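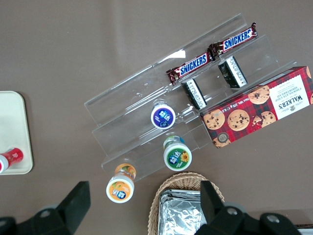 Retail Claims and How to Read Them
Course handout, unit 3: Impulse buying and the checkout

Read before Thursday's session. Bring the worksheet from unit 2, filled in this time.

What the trade says

Most of what you will hear about impulse buying comes from people who sell shelving, displays, store layouts or advice. They may be right. But the numbers they quote tend to travel without their sources, and when you chase a number back you often end up at another sales brochure, which cites a third one, which cites nothing. Treat a percentage with no study behind it as decoration.

The standard claim goes like this. A shopper walks in with a list, sees something she did not plan to buy, and buys it. The seller concludes that the display made the sale. Look at how many steps are missing. We don't know what was on the list. We don't know whether she buys the same thing every week and never writes it down. We don't know whether she would have picked it up from the regular aisle.

What counts as an impulse?

Studies in this area define the word in at least three ways, and the results depend heavily on which one is used.

Unplanned: the item was not named when the shopper was asked on the way in. This is the loosest definition and gives the biggest numbers. Ask yourself how complete your own answer would be if a stranger with a clipboard stopped you at the door.

Reminder: the shopper sees the item and remembers running out. Calling this an impulse is a stretch. Milk would qualify.

Felt urge: the shopper reports a sudden wish to buy. Closer to the everyday meaning, but it relies on people describing their own motives after the fact, and we have good reason to distrust that.

When a report says "impulse purchases" and gives no definition, assume the first.

The Flandside case

Flandside is a chain of small grocery stores. Its supplier, Mimach, moved candy from the side racks to the counter in 9 stores and left the rest alone. Candy sales in the changed stores rose over the following 5 weeks. Mimach's summary calls this "proof of placement."

Problems, in no special order:

The stores were picked by their managers. Managers who volunteer for a display test may also be the ones who keep their shelves full.

The test began in September, when schools reopen. Several of the changed stores are near schools. Nobody compared them with the same weeks a year earlier.

The old racks were taken out. Shoppers who had always bought from the rack now bought at the counter, and those sales were credited to the new spot.

Prices changed during the test in at least two stores. The summary mentions this in a footnote and then carries on as if it hadn't.

None of this shows that placement has no effect. I think it probably has some. The data just can't tell us how much, and the summary is written as though it can.

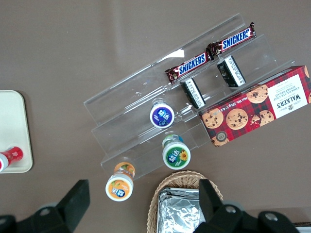
Visibility is the next word to be careful with. Vendors use it to mean that an item could be seen, that it was seen, or that it was seen and wanted, and they slide from one to the next in a single paragraph. Take a clear acrylic stand with steps, and two Snickers bars laid end to end along the top tier. The usual pitch says the see-through plastic "lets the product speak" and the top step "commands the eye." Maybe. To test the first part you would need the same bars on a solid stand. To test the second you would need them on a lower step, in the same store, at the same price, for long enough that one busy afternoon doesn't swing the result. You would also want a less famous candy in the same spot, as shoppers may well find a well-known wrapper wherever you put it.

The Trulladden follow-up

Trulladden ran a smaller test for Flandside and did assign stores by lot, which is a real improvement. It found a gain of around 2 percent in candy sales. Total sales per customer did not move. Mimach quotes the first figure and leaves out the second - you will find it in the appendix table.

For Thursday

1. Rewrite Mimach's main claim so that the evidence supports it. One sentence.
2. Say what flat total sales would mean for the store owner, and what they would mean for the candy supplier.
3. Find one claim about store layout in a trade article and trace it back as far as you can. Write down where the trail stops.

Hand in on paper, one page. Late work goes in the box outside the office.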